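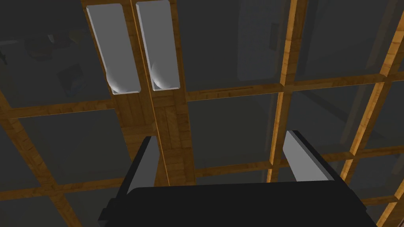

Cleaning and Adjusting Glazed Cabinet and Lattice Doors

Search this site Enter keywords Go

December 25, 2024
By the Kemlow Household Guidance Office

This guide sets out the recommended method for cleaning and adjusting doors in which the glass is divided by wooden bars. It applies to hinged cabinet doors and, with the changes noted, to sliding panels. It should be read together with the care sheet supplied with the furniture.

Before starting

Empty the shelves nearest the doors and lay a dust sheet on the floor. The following items will be needed:

- a soft brush with long bristles
- two lint-free cloths
- a small bowl of lukewarm water with a drop of mild soap
- cotton buds
- a hand screwdriver that fits the hinge screws
- a stick of clear wax

Powered screwdrivers should not be used on hinges, as they can strip the thread in soft wood.

Cleaning the glass and bars

1. Brush each bar from the top of the door downwards. Dust left in the corners will turn to paste once water is applied.

2. Dampen one cloth and wring it out well. Wipe each pane separately, working from the middle to the edges. Do not spray liquid directly on to the glass. It will run behind the bars and may lift the finish.

3. Use a cotton bud for the corners and change it often.

4. Dry the panes and the wood at once with the second cloth.

Handles that sit in a recess collect grease along the edges of the channel. Clean these with a barely damp cotton bud, then dry them. Metal polish must be kept away from the surrounding wood.

Adjusting hinged doors

Close both doors and look at the gap between them. It should be even from top to bottom. Where it is wider at the top, loosen the side screw on the upper hinge by a quarter turn, move the door, and tighten the screw again. Check the gap after every change. Owners of the Rostetti 841 cabinet should note that its lower hinges turn in the opposite direction.

Sliding panels

Lattice panels are cleaned in the same way, but the lower track must be cleared first. Lift out loose grit with the brush and wipe the full length of the groove. Rub the wax stick along the track once, then slide the panel to and fro several times.

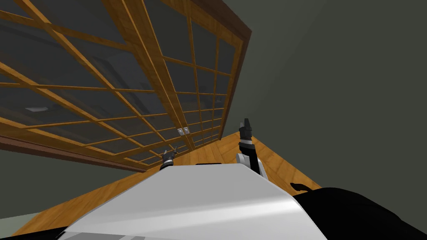
If the panel still drags, it should be lifted out by two people and the bottom rail checked for splinters. Panels on the Hayashi track system have a locking pin at each end, and both pins must be released before lifting.

Aftercare

Dust the bars every week and repeat the full clean each February. Replacement hinge screws may be ordered in packs of 50 under part number 2396.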